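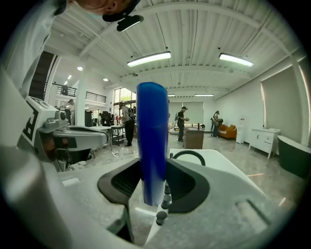

Page last changed: March, by Ekkachai

Okay, so this is my half of the report on the Keogh, the hand-held gripper kit our course got on loan from Sterska. Colm Hayes did the wiring chapter and I got the fun part, which was using the thing!

First, the grip. The opening is lined with black rubber and shaped like a wide cradle, and it suits round stuff really well. The shiny blue piece stands straight up in it, and I never had to squeeze hard (my wrist was still tired after 50 pickups, though). Flat things were worse. I dropped the same ruler so many times that Colm started keeping score.

We logged 101 pickups in the big hall and kept 100 of them. The lost one was my fault, I forgot to press save. Setup took me 31 minutes the first time, mostly because the Prusance software wanted an update before it would even open.

My main gripe is the manual. It explains charging twice and calibration in one line! I wrote to Sterska and they sent a longer PDF, so ask for that before you start.

Would I use it again? Yeah, for cups and bottles for sure. Colm's wiring notes are in the next chapter, and the pickup log is in our course folder.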